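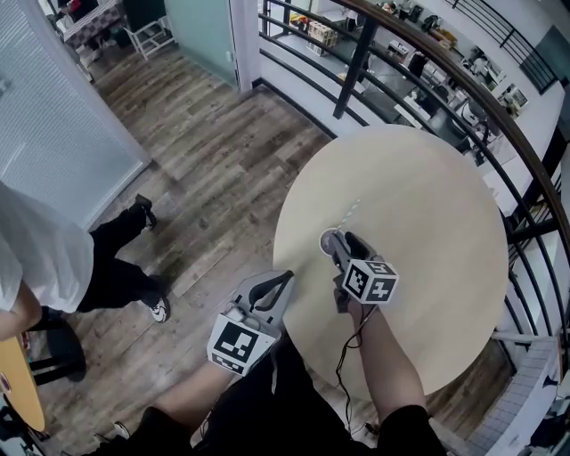 Renting in Flastovley: what I learned this summer (thread)
09/08/2021

1. I signed a lease in July after looking at apartments for most of the spring. People keep asking me how it went, so I'm putting it all in one place.

2. Rent on the east side was higher than I planned for. My limit was 1,100 a month with heat. I ended up at 1,145 without it, but the building is a short walk from the Drerkero bus stop and I sold my car.

3. The application fee was 47 dollars per adult. Two places kept it after telling me the unit was already taken. Ask if it's refundable before you pay and get the answer in an email.

4. Total to move in was 2537. That covered first month, deposit, the fee, and a key charge I didn't see coming. Movers were extra.

5. I used Sutcliffe for the move. They were on time and scratched one dresser. They took 40 off the bill when I showed them.

6. Read the part of the lease about painting. Mine says any color is fine if you put it back to white when you leave. My last one said no paint at all, and I lost part of my deposit over a closet.

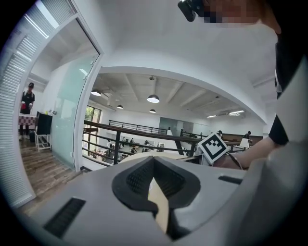

Furniture

7. I bought very little new. The table is secondhand. Round ones are easier in a small kitchen, no corners to walk into. Measure your doorway first. I had to take the legs off mine in the hall.

8. The couch was the big one at 509, delivered. I sat on it in the store for a good ten minutes and still got the wrong firmness. It's softening up.

9. Don't buy shelves until you've lived there a couple of weeks. I put mine in front of the only outlet on that wall and had to empty them and start over.

Utilities and internet

10. Electric took one phone call. Internet took 5 visits to the Mutau office and a new line from the basement. If your building is older, ask the landlord which company is already wired in.

11. Water is included here. Trash is not. You buy the tagged bags at the grocery store and they don't keep them on the shelf, you have to ask at the register.

12. Still not sorted: the bedroom window sticks and the mailbox has the last tenant's name on it. I've sent the office two emails. Will add to this when I hear back.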